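Vikarar Tray, Full Size

Product details

The Vikarar tray is a one-piece storage and sorting tray for stockrooms, packing benches and school supply rooms. The floor is flat, with no ribs, so small parts and paper stock can be slid out by hand. Corners are rounded on the inside for wiping down.

Rated load is 11 kg, spread evenly over the floor of the tray. Do not lift a loaded tray by one rim. Trays stack when empty. For stacking under load, order the Zokus spacer set (2 per tray, sold separately).
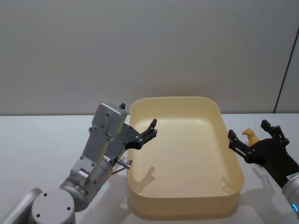
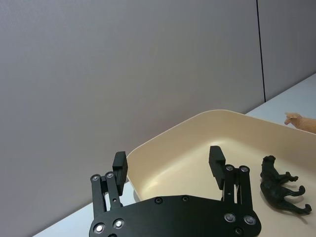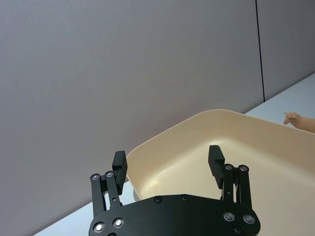
MRIDHA, 2018-01-27

Stock and ordering

The full size tray ships in cartons from the Mridha warehouse. The minimum order for plain trays is 500 pieces. Orders of 1,000 pieces or more can be molded in a color of your choice; send a color sample with the order form. Plain trays cannot be swapped for colored trays after the order is confirmed.

Care

Wash by hand with mild soap and lukewarm water. Do not use solvents or scouring pads. Keep away from heaters and open flame. Light scratches on the floor of the tray do not affect the load rating. Take a tray out of use if the rim is cracked.

Fit

The tray fits Workora benches and shelf units of the standard depth. It does not fit Workora narrow carts. Lids made for the earlier Vikarar deep tray will not close on this model.

Replacement spacers are listed under Parts.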